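四号料箱
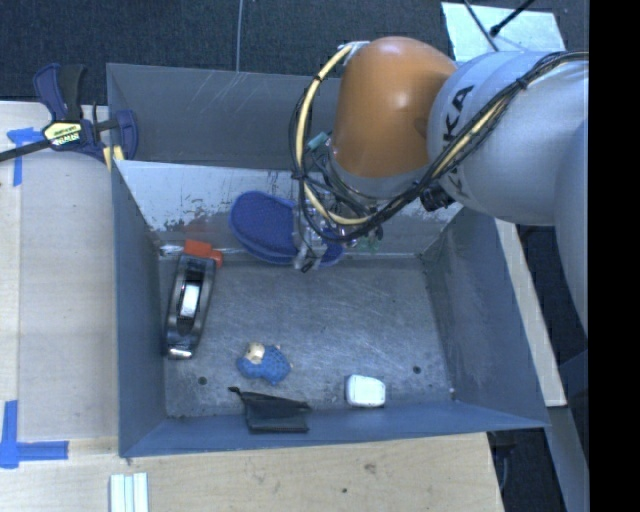

四号料箱，机械臂位于蓝色拖鞋上方。

退货分拣区编号从一到六，四号是最后改造的一个工位。改造以前，这里站的是塞贡多·马马尼（Segundo Mamani）。改造以后，站在这里的还是他，岗位名称从“分拣员”改成“异常处置员”，工资级别不变，夜班补贴按新表计算，每月少46块。

普拉卡蒂科（Prakatico）接的是混装退货。网店把退回来的东西不分品类倒进周转袋，周转袋运到库里，由人拆开，逐件判断：可再售，降级，拆解，报废。一件拖鞋和一个毛绒玩具在同一只袋子里是常态。人工的定额是每班1,790件，写在墙上的白板右上角，四年没有擦过。

系统由努斯塔奇（Nustach）供货，现场负责人叫内斯玛·哈吉（Nesma Hajji）。她四月到库里，带了两只工具箱和一份16页的验收大纲。大纲第一条规定，抓取失败连续三次，机械臂退回待机位，工位灯转黄，由人工处置。第二条规定了人工处置的时限：61秒。

“六十一秒怎么来的？”塞贡多问。

“上一个项目的平均值。”

“上一个项目分的是什么？”

“瓶盖。”

他没有再问。内斯玛在大纲的空白处写了一行字，把笔帽扣上。

第一周主要是标定。料箱用夹钳固定，木台面上贴蓝色胶带作记号，夜里保洁推车碰过一次台子，早上核对，偏差在允许范围内，照旧开机。塞贡多的任务是往箱里放东西，等机械臂取，再放。放法有要求：不得摆整齐，不得堆叠过高，不得把手留在箱口以内。他做了十一年分拣，养成了一个习惯，东西落箱时总会顺手转一下，让标签朝自己。内斯玛看了半天记录，过来告诉他，他放的东西朝向过于一致，数据不能用。

“你得乱放。”

“我放的就是乱的。”

“你放的标签全朝南。”

他改用左手放。朝向分布当天下午达标。

拖鞋是最难的一类。软，前端有空腔，从不同角度看是不同的形状，贴着箱壁的时候没有下手的余地。硬质小盒的成功率很快上去了，布袋次之，玩具取决于表面。拖鞋的曲线一直趴在底下。内斯玛换过两种指尖，调过下探速度，把接触力的上限降了一档，又升回来。

“你平时怎么拿？”她问。

塞贡多想了一下，发现答不上来。他走到箱边，等灯转黄，伸手把拖鞋拿起来，放回去，又拿了一次。

“先按后跟。”他说，“按下去，前头翘起来，再捏前头。”

“按多重？”

“按到它翘。”

她让他做了二十遍，手腕上绑着传感器。二十遍里有三遍他没有按后跟，直接捏了鞋帮。他自己不知道。她把三遍单独调出来看，那三次拖鞋都斜靠在箱壁上，后跟是悬空的，按了没有用。

“这个你没说。”

“我没觉得有两种拿法。”

她把拿法写成两条规则，加一个判断条件，编号17和18。规则表的作者栏默认填工程师的工号。她把18号的作者栏改成了马马尼，系统提示该人员不在研发组织内，无法保存。她改填在备注里，备注不限字段类型。

改动上线以后，拖鞋的曲线用了九天从底下爬到中间。灯转黄的次数少了，两次之间的间隔变长。塞贡多起初站着等，后来坐着等，后来班长阿尔瓦拉多（Alvarado）给了他一块平板，让他同时看三号和四号。再后来是三号、四号和五号。平板上每个工位一个方格，绿色不必看，黄色点开，红色打电话。原来在三号和五号的两个人，一个调去装车，一个合同到期没有续。装车那位中午还和他一起吃饭，说腰不行，但是外面有风。

塞贡多发现自己的手变生了。有一次两个工位同时转黄，他在五号箱里捏一只布袋，捏了两下才捏住。以前这是不会发生的。他没有上报，平板上有一个“处置备注”的输入框，可以不填，他没填。但他开始在没有黄灯的时候打开报废筐，把里面的东西拿出来，一件一件转到标签朝自己，再放回去。阿尔瓦拉多从走道上经过，看见了，问他在做什么。

“复核。”他说。

复核不在岗位说明里。阿尔瓦拉多查了一下，报废筐里确实有几件可以降级出售，于是把复核加进了岗位说明，每班一次，限时二十分钟，要签字。

终验安排在夜里，德雷沃武斯（Drevovus）的人也来了，他们是货主，只关心破损率。内斯玛照大纲念条目，塞贡多负责放料。第二条念到人工处置时限，她停下来，说这一条建议修改，61秒适用于单一硬质品类，不适用于混装，现场实测的数据附在后面。货主的人翻到后面，问实测对象是几个人。

“一个。”

“样本太少。”

“四号箱一直只有一个人。”

对方同意列为遗留项，另行讨论。验收单签了三份，遗留项单独一页，写明由供货方跟踪，没有填日期。

内斯玛走之前把工具箱留了一只在四号台子下面，里面是备用指尖和一卷蓝胶带。她教塞贡多怎样换指尖：断气，等压力表归零，松两颗螺钉，对准缺口，拧回去。他换了一遍，她看着，又让他换了一遍。

“螺钉拧多紧？”他问。

“零点八牛·米。箱子里有扭力批，响一声就停。”

他拧到响了一声，停了。

凌晨四点多，四号转黄。塞贡多走过去，箱里剩下一只拖鞋，后跟搭在一只小盒子上，前头朝下。17号不适用，18号也不适用。他看了一会儿，把盒子抽走，拖鞋落平了。他没有拿拖鞋，按下复位，退到黄线外面。机械臂回到箱口上方，停了一拍，往下探。

他在平板上点开备注框，输入：先拿盒子。

系统问是否提交。他点了是。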